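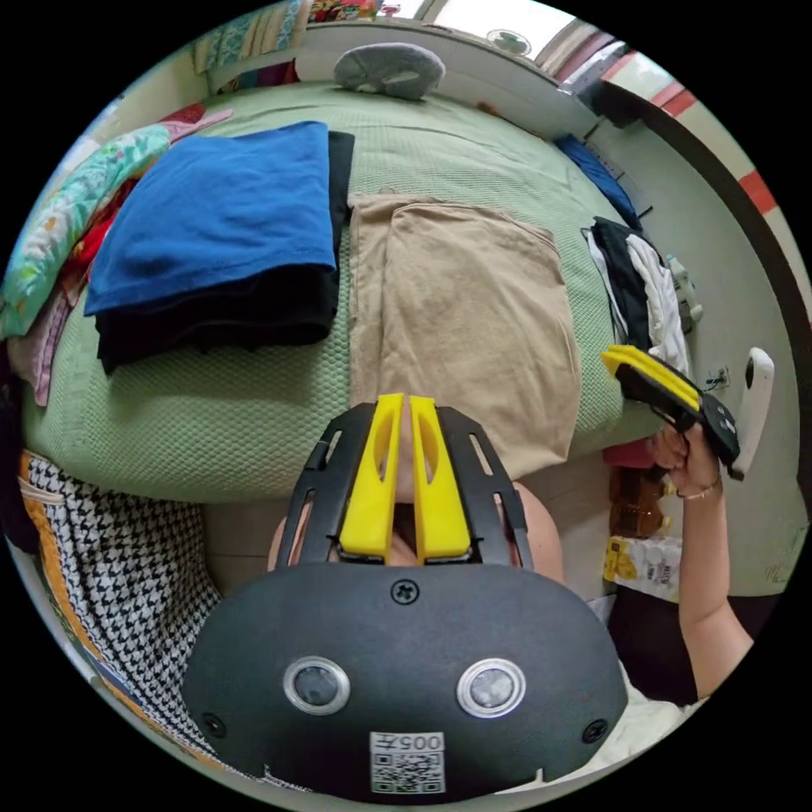
## Progress report, February: hand-held gripper work, clothes folding

Prepared by Estela Quezada for the Carrasco program office

### Summary

Recording of folding tasks in homes continued through the month, with garments such as trousers folded and laid out on a bed. We have over 2,000 usable recordings. We also lost 11 recordings to a sensor fault and stopped work in the affected homes for 9 days while we traced it.

### The fault

Hipólito Urrutia was checking left and right tracks against each other when he found that one gripper in a pair had drifted in time. Its finger opening was logged late, so that a shirt appeared to lift before the fingers closed on it. The drift was small at the start of a session and grew the longer the unit ran.

We first suspected the finger pads and replaced them on two pairs. That made no difference. Tolera Assefa then ran both units of a pair on the bench from the same clock, and the drift went away. The cause was a firmware update from Distel that skipped the clock check after a restart.

### What we did

- Returned all units to the earlier firmware.
- Marked the 11 recordings as unusable and kept them out of the delivery.
- Added a timing check at the start and end of every session. The operator closes both grippers together, and the log must agree.
- Asked Distel for a corrected version. They have confirmed the fault but given no date.

### Still open

The unit number is written by hand in the session log, and in 2 cases it was wrong. This slowed the search. Wenceslao Retamal is changing the log so that the code on the unit is scanned before recording can start.

No one was hurt and no household items were damaged. The lost recordings will be repeated next month within the current budget.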